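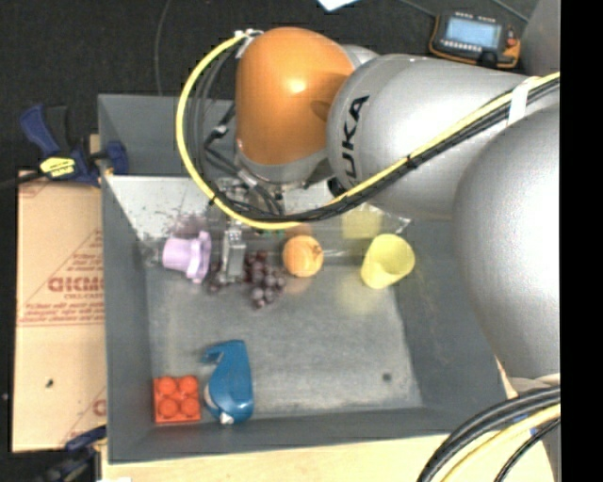

Chapter 12
Storing and Caring for Pretend-Play Materials

Pretend-play materials are the hardest part of a child care room to keep in order. Blocks can be stacked and books stand on a shelf, but the things children use for playing house come in every shape and do not fit together. A light purple cup with a scalloped rim will roll onto its side and stay there, and a bunch of dark purple grapes takes up more room than its weight would suggest. Put both into one dark gray rectangular bin with other cups and play food, and the bin can look full while holding very little. This chapter deals with how such materials are sorted, stored, cleaned and taken out of use.

What you will study in this chapter
How to group pretend-play materials by use
How to choose a bin, basket or shelf for each group
How to plan a cleanup period that children can manage
How to inspect, wash and retire play food and dishes

Words to know
Open storage: shelves or bins without lids, placed where children can reach them.
Closed storage: cupboards or lidded boxes used by adults only.
Rotation: the practice of keeping part of a collection in closed storage and exchanging it from time to time.
Set: a group of items that are meant to be used together, such as a cup and its saucer.

12.1 Why storage is part of teaching

A three-year-old who wants to serve tea looks for a cup. If the cup is in plain sight, the play begins. If it is under a pile of other things, the child usually tips the bin over to find it, and the next child to come along meets a floor covered with toys. Much of what adults describe as rough or careless play in the house corner starts this way, with a search.

Storage also tells children what a thing is for. Cups placed beside plates suggest a meal. The same cups placed beside the water table suggest pouring. Neither choice is wrong, but the teacher should make it on purpose and should expect the play to follow it.

The Bester Children's Center, which is used as a case in several chapters of this book, has 25 children in its older group. When Xolani Msimang took over that room, all pretend-play materials were kept in one deep toy chest. He did not buy anything new at first. He emptied the chest, threw out what was cracked, and divided the rest among shallow bins he found in the center's storeroom. The teachers kept notes through June. They reported fewer arguments over dishes, although the dress-up clothes gave as much trouble as before - a problem taken up in Chapter 15.

12.2 Grouping by use

There are several ways to group materials, and a room may use more than one.

Grouping by kind puts all cups together, all plates together, and all play food together. It makes cleanup simple, even for two-year-olds, who can match a cup to other cups before they can follow a longer rule. Its weakness is that a child who wants to set a table must visit several bins.

Grouping by activity puts everything for one kind of play in one place. A tea bin might hold cups, a pot and a few pieces of fruit. Children can carry the whole bin to a table and start. Cleanup takes more thought, and pieces wander from bin to bin during the week.

Grouping by color is sometimes seen in catalogs and on display shelves. A purple cup and purple grapes would then share a bin. This can make a pleasant matching game, but it is a poor everyday system. Children look for what they want to use, and few of them begin by asking what color it is.

Older groups can usually work with activity bins. Mixed-age rooms do better with grouping by kind, with one activity bin added once the children know the routine.

12.3 Choosing the container

A container for pretend-play materials should be wide and low. Items should lie in one layer, or at most two, so that a child looking down from above can see nearly all of them. Depth is the most common mistake. A deep bin holds more, but whatever is at the bottom is out of use.

Consider also the color of the container. Pale objects stand out well against a dark floor and sides. Dark objects, such as plums, grapes and eggplants, show up better in a light bin. A label with a drawing or photograph of the contents helps in either case. Place the label on the front of the bin and a matching one on the shelf.

Weight matters as well. Before a bin goes on an open shelf, ask the smallest child in the group to carry it across the room. If the child drags it, take some things out.

Try it yourself

Collect a mixed group of toy dishes and play food from your practice site. Sort them first by kind and then by activity, and time yourself each way. Next, ask two children of different ages to put the same items away under each system. Write down which items they hesitated over and where they finally put them. Keep your notes - you will need them for the room plan at the end of section 12.5.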